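Chapter 7

Choosing Between Two Grippers (and Living With Your Choice)

What you'll need before you start: Chapter 5 on wrist mounting, the force limits table from Chapter 6, and a task you care about. If you skipped the force limits table, go back. I'll wait.

The first gripper comparison I ever ran was a mess. I had two grippers on the bench, one arm, a box of parts, and a notebook page with a line down the middle. By dinner the left side of the page said "nice" and the right side said "also nice, a bit loud." I picked the quiet one. Three weeks later it couldn't get its fingers between two rows of memory slots, which was the job we'd bought it for, and I had to go explain that to Delphine Iwasaki, who had signed for it and who has a very long memory for invoices.

So this chapter is the one I wish I'd had then. We're going to take two grippers, put them on the same arm, and run them through the same work on an open desktop computer. We'll do it slowly. By the end you should have a page of results that somebody else could read and agree with, or at least argue with in a useful way.

7.1 The two candidates

I'll use the same pair all through the chapter. The first is the Vosico, a parallel gripper: two flat fingers that slide toward each other on a rail and stay parallel the whole way. The second is the Gwynne, a linkage gripper. Its fingers are carried on pivoting plates and bars, so the tips swing in along an arc as they close.

You'll hear people say that parallel grippers are precise and linkage grippers are flexible, and that's fine as a thing to say over coffee. It doesn't help you much at the bench. What you want to know is what happens to the fingertip during the last little bit of travel before contact. On the Vosico the tip moves sideways and that's it. On the Gwynne the tip moves sideways and also shifts a little along the line of the finger, toward the work or away from it depending on where in the stroke you are. If your part is lying on a foam pad, who cares. If your part is lying over something with fine pins, you care very much!

Both grippers go on a Skavport arm in our lab. Yours will be different, and the numbers in your notebook will be different too. Please don't copy mine.

7.2 Why a computer?

I get asked this every February, when the new group comes in and finds a pile of old desktops where they were hoping for something shinier. My answer is that an open computer chassis is a wonderful bad place to work. There are walls. There are tall things next to short things. There are parts you can push on pretty hard and parts you mustn't touch at all, sometimes right next to each other. Everything is screwed down or latched, so you get to practice several kinds of motion in one small box.

It's also cheap. If you wreck a board you've lost an old board. (Take the power supply's plug out of the wall before anything else, and put the cord in a different room if your lab is anything like mine.)

Here are the four tasks we use. They go from easy to annoying:

Task A. Lift a memory module out of its slot, after the latches have been opened by hand, and set it on the mat.

Task B. Swing the socket lever through its full travel and bring it back.

Task C. Hold position near the socket while a person works a screwdriver on one of the bracket screws. The gripper doesn't grip anything. It just has to be there and stay out of the way.

Task D. Lift the processor straight up out of the open socket and put it in a tray.

Students always want to start with D. Don't start with D.

7.3 Task C is more interesting than it looks

I used to leave Task C out, since a gripper doing nothing didn't seem like much of a test. Delphine talked me into it. Her point was that in real repair work the arm and the person share the same few inches, and a gripper that needs a big cleared space around it is going to drive that person up the wall no matter how well it grips. She was right, and it's now the task I look at first.

What you're testing is bulk. Park the fingertip just short of the socket, then have your partner bring the screwdriver in from the side. Can they reach the screw without leaning on the gripper? Is there a plate or a bolt head that they keep bumping? And from the wrist camera's side of things, how much of the board can you still see past the gripper's own body? 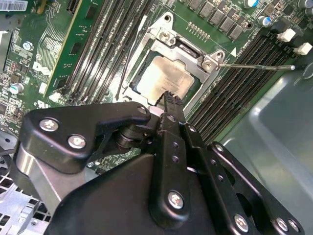
Should you move the wrist camera when you swap grippers?

Leave it where it is for the first full round of trials, even if the view is worse for one of them. The camera position is part of what each gripper costs you, and if you adjust it for one candidate you've changed two things at once. After the first round, go ahead and find the best camera position for each gripper separately, run everything again, and report both sets.

I know that doubles the work. I grumbled too. But in our lab the second round changed our ranking on Task B, and if we'd only done one of the two we would have written down a pretty confident wrong answer.

One more note on Task C. A view that looks hopeless on the first day often turns out to be workable, as long as the few things you need are in it. For this job you need the socket, the lever, and the screw your partner is working on. Everything past that is nice to have. A gripper body that fills the bottom of the image is ugly, but it may be sitting over a stretch of chassis you had no use for anyway. Write down what you can see that matters, and then write down what you can't see that matters. Those two lists will tell you more than any percentage of pixels.

7.4 How many trials?

More than you want to do. We run 21 trials of each task with each gripper. With four tasks that makes 84 trials per gripper, and it takes us 2 long afternoons for each one if the arm behaves. I picked an odd number years ago so that a middle value would be easy to find when I sorted the times by hand, and I've kept it out of habit.

Mix the order. If you run every Vosico trial first and then every Gwynne trial, the Gwynne gets the benefit of a person who has been practicing for days. Swapping grippers after every single trial would be miserable, so we compromise: seven trials, swap, seven trials, swap, until all the blocks are done. Reverse the starting gripper for the next task.

Before each block, do a dry run that doesn't count. Then stop fiddling. The urge to fix "just one thing" between trial four and trial five is very strong, and it's how good data goes bad.

7.5 What to write down

For each trial, I'd like to see the time, whether the part got where it was going, and any contact you didn't plan. That last column is the one people leave blank. Brushed the slot latch? Write it down. Finger rubbed the chassis wall on the way out? Write it down — and say which finger. Unplanned contact is where the difference between these two grippers really lives, and you won't remember it the next morning.

Here's a page from my own notebook, cleaned up a little:

Gwynne, Task A, first block. Trial 1: module out, set down crooked. Trial 2: module out, fine. Trial 3: module out, left finger touched the next slot over. Trial 4: slipped, caught it by hand, counted as a fail. Trial 5: fine. Trial 6: fine, slow. Trial 7: fine.

That's plenty. You don't need a paragraph for each one. You do need to decide before you start what counts as a fail, and "caught it by hand" should always count, even when it would've been fine on its own. (It would not have been fine on its own.)

For the software side we log with Grukurness, which stamps each trial with the joint positions and the grip command. Any logger will do. Check that its clock and the camera's clock agree before you begin, and check again at the end of the day. I lost an entire Task B set to a clock that had drifted, and I'm still a little sore about it.

7.6 A first look at results

I don't want to give away our whole table here, because Section 7.9 asks you to build your own and I'd rather you came to it fresh. But here's a taste. On Task A, the Vosico put the module where it belonged in 18 of its 21 trials. When I showed this to the group, most of them were ready to order one that same afternoon.

Then we read the contact column. The flat fingers were doing a lovely job of holding the module and a poor job of fitting between its neighbors, and in trial after trial there was a small scrape noted next to a success. Does a scrape matter? It depends on what it scraped and how hard, and that's exactly the kind of question your force log from Chapter 6 is there to settle. Pull it up now and keep it beside you, because the next section starts with the very first scrape and works through it line by line.

Before you move on

Try these at your own bench. They'll take an hour or so, and none of them needs a second gripper.

1. Close your gripper slowly on nothing and watch the fingertip against a ruler. Does it travel along the finger's length as it closes? Sketch the path.

2. Park the gripper near something you'd want a partner to reach with a hand tool. Have them try it from every side they can. Note which side was easiest, and whether that's the side you'd have guessed.

3. Write your definition of a failed trial for one task in a single sentence. Trade with a classmate and try to find a case the sentence doesn't cover. Fix it, and trade again.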